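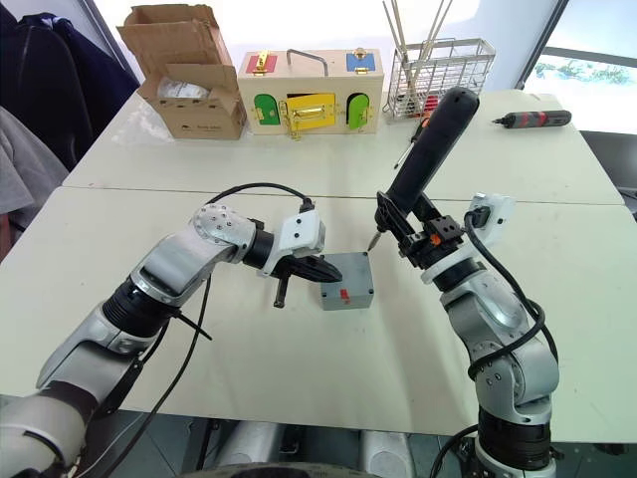 Pravasetti grey junction enclosure

Small rectangular plastic enclosure for low-voltage control boards. Grey body with flat sides, lid held by corner screws. Supplied by Drulside as a housing only; boards, glands and terminals are ordered separately.

Application
Indoor use in dry rooms: door-entry circuits, bench supplies, sensor nodes, small relay boards. The enclosure is not sealed against water jets and should not be mounted outside or above a sink. For damp locations see the Pretorius range, which has a gasketed lid and a deeper screw recess.

Boards
The Pravasetti pattern accepts the Jolteck carrier board and most boards drilled to the same hole pattern. Check component height before ordering. A tall connector mounted close to the board edge can foul the lid rib, in which case turn the board through 180 degrees or fit the short connector variant. Boards left out of the housing during assembly should be kept on a clean surface, away from swarf and loose screws. 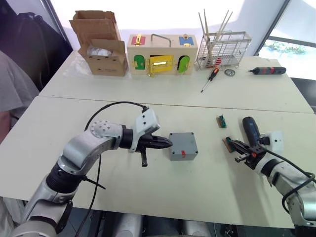 Lid screws go into moulded bosses without metal inserts. Start each screw by hand for 2 turns before applying a driver. Set an electric screwdriver to its lowest clutch position and work diagonally from corner to corner. Over-tightened bosses will strip, and a stripped boss is not covered by the warranty. A manual screwdriver is preferred for the final quarter turn and for any lid which has been opened more than 7 times.

Bench assembly
Any flat, stable table will do. Support the enclosure on the side opposite the driver — it is light and will slide on a smooth top. Keep lid screws in a shallow tray and the spare boards in their bags until needed. 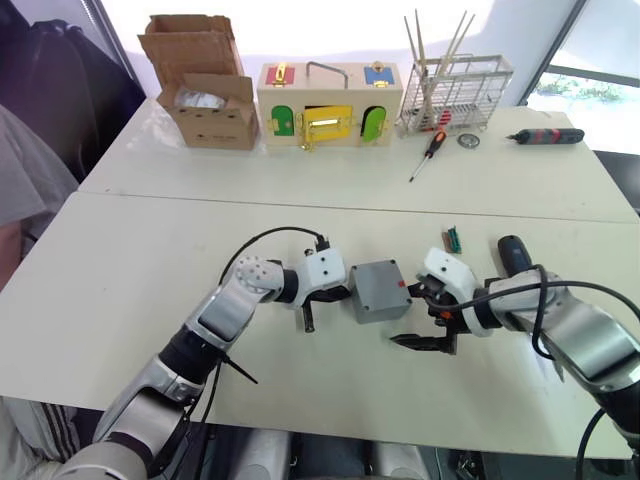 Lids and bodies are moulded in matched pairs and should not be mixed between batches. The batch mark is inside the base.

Ordering
Part number: 2050
Pack size: 3 enclosures, lid screws included
Spares: lid screws, blanking plugs
Lead time: stock item, except November, when the warehouse closes for stocktaking

Technical queries: Godelieve Baert
Trade accounts and returns: Teemu Miettinen

Returns are accepted unopened. Drilled or cut enclosures cannot be credited.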